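Zinitz Adhesive Wall Hook, Small, White

Pack of 9 hooks with 2 spare adhesive strips

The Zinitz small wall hook is made for coats, bags, aprons, towels and other everyday items that need a place to hang where drilling is not an option. It sticks to most smooth indoor surfaces and comes off again with a slow downward pull on the strip. The hook and back plate are one molded piece, so there is no joint to work loose over time.

We have carried this hook since we opened the storage section of the store. It outsells every screw-in hook we stock, mostly to renters and to people with tiled bathrooms.

What it holds

Each hook is rated for 700 grams on painted drywall and on glazed tile. That covers a light jacket, a cardigan, an umbrella, a set of keys with a dog leash, or a bath towel. A heavy winter coat will usually be over the limit once there is anything in the pockets. If you want to hang heavier clothing, look at the Istance double-strip hook further down this page.

Two hooks placed side by side do not double the rating unless the load is truly shared between them. A coat hung by a single loop puts all of its weight on one hook.

The rating assumes that the item hangs straight down and close to the wall. Anything that pulls outward, such as a tote bag with a stiff base, puts more stress on the top edge of the strip. Children's backpacks are hard on these hooks for the same reason, and they also tend to get yanked.

Surfaces

Suitable: painted drywall, glazed tile, glass, finished wood, metal, smooth plastic laminate.

Not suitable: wallpaper, brick, bare plaster, textured paint, unfinished wood, vinyl wall covering, anything dusty or flaking.

Flat and matte paints vary a lot. Some hold the strip as well as semi-gloss does, and others give up a thin layer of paint when the strip comes off. Try one hook in a corner or inside a closet first and leave it up for a week with something light on it. New paint should cure for at least a month before anything is stuck to it.
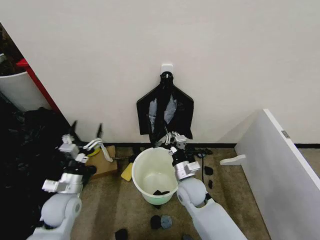

Putting it up

Clean the spot with rubbing alcohol and a lint-free cloth and let it dry. Household sprays and wet wipes leave a film that the adhesive will not grip. Peel the liner marked with the arrow, press the strip to the back of the hook, then peel the second liner and press the hook to the wall. Hold it with your thumb for 30 seconds, pushing on the center of the plate.

Wait an hour before hanging anything. In a bathroom, wait overnight and keep the shower off if you can. Most of the hooks that come back to us as failed were loaded within a few minutes of going up.

Room temperature matters when you install. Below 50°F the adhesive is too stiff to spread into the surface. An unheated mudroom or garage in November is a poor place to start, although a hook that went up in warm weather will normally stay put through the winter.

Choosing a height

For adult coats and jackets, 60 to 66 inches from the floor suits most people and keeps hems clear of shoes and boot trays. For long coats, measure from the hanging loop to the hem and add a few inches. For children, 36 to 42 inches is easier to reach. Leave 6 inches between hooks for towels and at least 8 inches for clothing with sleeves.

Keep hooks a few inches away from door frames and light switches. Sleeves catch on both.

Taking it down

Grip the tab at the bottom of the strip and pull straight down along the wall, slowly. The strip will stretch to several times its length before it lets go. Do not pull it toward you. Keep a finger lightly on the hook so it does not drop when the strip releases.

If the tab has torn off, warm the hook with a hair dryer on low for a minute and slide a length of dental floss behind the plate with a sawing motion. Rub off what remains with your thumb. Solvents are rarely needed and can mark paint.

The hook can be used again with a new strip. The strip itself cannot be reused, even if it still feels tacky.

Specifications

Height: 1.9 inches
Width: 0.9 inch
Projection from wall: 0.8 inch
Material: ABS plastic
Color: white
Load rating: 700 grams per hook
In the pack: 9 hooks, 9 strips fitted in the tray, 2 spare strips
Indoor use only

Related items

Istance double-strip hook. A wider plate with two strips, for heavier coats and bags. Sold singly. Takes up more wall and is harder to remove cleanly from matte paint.

Pennington over-door rail. No adhesive at all. Fits interior doors up to 1.75 inches thick. A better choice for textured walls and for anyone hanging more than a few garments in one place.

Storetti replacement strips. These fit the small Zinitz hook as well as Storetti's own range. The tab is slightly longer than the one on the original strip and shows a little below the plate.

Common questions

Can I paint over the hook? Paint will stick to the plastic after a light sanding, but do it before the hook goes on the wall. Paint across the edge of the plate will seal the tab in.

Will it hold a wet towel? A hand towel, yes. A large bath towel can weigh almost twice as much wet as dry, so check it on a kitchen scale first.

Does it work on a refrigerator? Yes, on the smooth painted sides. Stainless steel doors with a brushed finish are fine too if they have been wiped free of polish.

Can I mount it on a closet ceiling? No. The strip is made for a vertical surface and will peel under a straight downward load.

Shipping and returns

Ships in a padded envelope. Unopened packs can be returned within 60 days. Opened packs can be returned only if a hook or strip is faulty, and we ask for the batch code printed on the back of the tray. Keep the tray until all of the hooks are up.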